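4. Recording a demonstration by remote control

This section covers recording demonstrations in the Tarko simulator with the Condska hand controller. For guiding a real arm by hand, see section 5.

Before you start, finish the controller pairing in section 3 and load the practice task "Ball in tray". The task needs a saved home position. If you have not set one, the Record button stays grey.

4.1 Making a recording

1. Press Home and wait for the arm to stop.

2. Hold the controller level and squeeze the side grip. The arm follows your hand only while the grip is squeezed.

3. Set the motion scale to 3. Higher values suit large moves across the table but make the last part of the approach difficult.

4. Press Record. A tone sounds and the timer begins to run.

5. Bring the gripper over the ball from above, then lower it slowly with the tip pointing straight down. Keep clear of the tray walls.
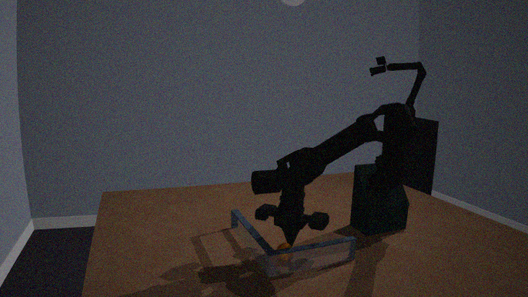 6. Pause for a moment before closing the gripper. The pause gives the software a clean point at which to split the approach from the grasp.

7. Pull the trigger to close, then lift straight up until the ball is above the rim.

8. Press Record again to stop, and choose Keep or Discard.

Note: If your wrist reaches an awkward angle, release the side grip, turn your hand back and squeeze again. The arm holds its position in between. Releases are stored in the recording and do no harm.

Caution: Do not press Home while recording. The return move is saved as part of the demonstration, and the trained arm will copy it.

4.2 How many to record

Record 10 demonstrations for each starting position of the ball. Discard any in which the gripper pushes against a wall — a failed grasp followed by a good one may be kept, provided you mark it "Retry" in the list.

4.3 Error messages

Error 9: controller signal lost. Move closer to the receiver and repeat step 1.

Error 1663: recording too short. The file has not been saved.

Section revised by Nesma El Khatib, Wednesday, January 29, 2025.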